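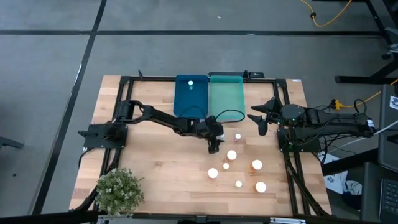 Homa Jafarzadeh, secretary of the meeting

Minutes of the meeting of the Meslow Practice Room group
2003-10-05, held in the back room at Nazari

Present: Ehsan Dehghan (chair), Farhad Sadeghi, Houshang Sadeghi, Marcelino Bragança, Homa Jafarzadeh (minutes)
Apologies: none received

1. Minutes of the September meeting
The minutes were read and accepted with one correction. Under item 4 the word "shelf" must be "table". Farhad asked that it is written correctly this time.

2. The table
Houshang reported that the wooden table is now in its final place on the concrete floor. He would like that it stays there and that people do not pull it to the wall when they sweep. Marcelino asked if the top should be oiled again before winter. Houshang thinks the surface is good enough and that more oil will make things slide. It was agreed to leave the top as it is and to ask again in spring. Trays stay at the far side, next to each other, so the near side is free for work.

3. Trays
There was a long discussion about what goes in which tray. Ehsan proposed that one tray is for bottles which are sorted and the other for bottles which still must be looked at. Farhad said this was already the rule, but it was never written down and two people understood it the other way round. Agreed: the tray on the left is for what is not yet sorted, the tray on the right for what is sorted. Marcelino will write this on a card.
The offer from Prinder for 9 new trays with lids was read. Ehsan finds it too much for our use. No decision.

4. Pill bottles
Homa reminded everybody that bottles must be closed completely before they are put away. A lid which only rests on the bottle is not closed. 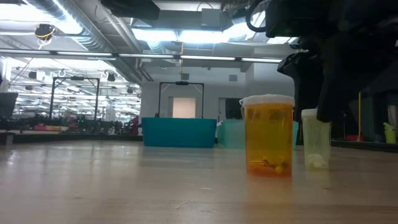 Item 4: orange bottle and smaller pale bottle on the table, trays behind.

Houshang asked if we should keep the orange bottles and the clear ones separate. Farhad is against, he says that the colour tells you nothing about what is inside and people will begin to trust it. After some talk it was agreed to sort by content only. A bottle with different kinds of pills together goes to the unsorted tray, also if it has a label. What we cannot identify is taken back to the pharmacy by Marcelino at the end of the month, and is not thrown in the bin in the corridor.

5. Money
Ehsan gave the balance, 1,815. From this we must still pay the invoice of Fumska for the storage boxes. Farhad asked for a copy of the invoice before it is paid. Ehsan will bring it.

6. Any other business
Marcelino asked for 30 minutes at the next meeting to go through the old list of contents, which has 29 lines and several of them double. Agreed.
The key of the back room was not returned last time. Houshang has it.

Actions
Marcelino: card for the trays, return to pharmacy, old list
Ehsan: copy of Fumska invoice, answer to Prinder
Houshang: key
Homa: send these minutes, with the correction to September

The date of the next meeting will be sent by Ehsan.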